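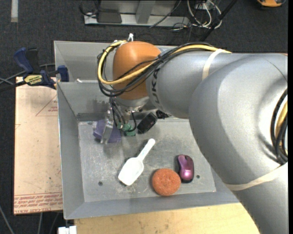
Monthly walk-through, Ondieki building, ground floor and back stairs (May)

Okay, same list as last month with my comments under each item. I did this one by myself on Wednesday morning before the coffee was on, so forgive the typing. OK means OK, FIX means somebody has to do something, WATCH means I want to look at it again next time.

1. Exit doors open all the way from inside, no key needed
OK at the front. FIX at the back. The back door opens, but you have to put your hip into it, and I am not a small person! Imad thinks the frame swelled over the winter. He's going to plane the bottom edge this week and if that doesn't do it we call Larnovico, who hung the door in the first place.

2. Exit signs lit
OK, all of them. The one by the restrooms has a slight flicker, so put me down for a WATCH on that.

3. Hallways clear
FIX. I moved a stroller, two folded tables and a box of somebody's paperbacks out of the back hall. Please, please don't park things there, even for an hour. If you need storage ask Maiara for the closet key (she has the spare now, I gave mine up).

4. Extinguishers
Gauge in the green, pin in, tag readable, nothing stacked in front. OK for all except the kitchen one, where the tag has gotten so greasy I couldn't make out the last service month. Gauge is fine. I've asked Zedovach for a new tag when they come for the yearly service, and meanwhile I wiped it down as best I could.

5. Smoke alarms, test button
OK. Sorry to whoever was on the phone upstairs. The stepladder is fine for the hallway ones but too short for the stairwell, so I used the broom handle again. Driss has a taller ladder and I'd like to borrow it next time.

6. Stairs and handrails
WATCH. Handrail on the back stairs wiggles at the bottom bracket. I tightened both screws and it held when I leaned on it, but one of them felt a bit soft going in and may want a longer screw. The rubber tread on step 7 is lifting at the left corner. I taped it with the yellow tape, and yes, I know it's ugly.

7. Electrical panel
Three feet clear in front, door shuts, breakers labeled. OK, though the label on breaker 11 says "Yuto's lamp" and Yuto moved to the other office ages ago. Does anybody know what it runs these days? I'd rather not find out by flipping it in the middle of the day.

8. Extension cords
FIX. Found a power strip plugged into another power strip under the front desk. I unplugged the second one, so if your radio quit on you, that was me. There's a free wall outlet behind the plant.

9. First aid kit
Low on the medium bandages and out of burn gel. Erick is picking both up. The eyewash is still in date and the scissors have come back from wherever they went, hooray.

10. Outside lights and walkway
Went back after dark for this one. Light over the side door is out. The paving stone by the gate on the Usesside side rocks when you step on it, so I put a cone there. FIX on both.

Sheet goes in the blue binder behind last month's. If you've fixed something, write your initials and the day next to it, and tell me too, I don't always check the binder.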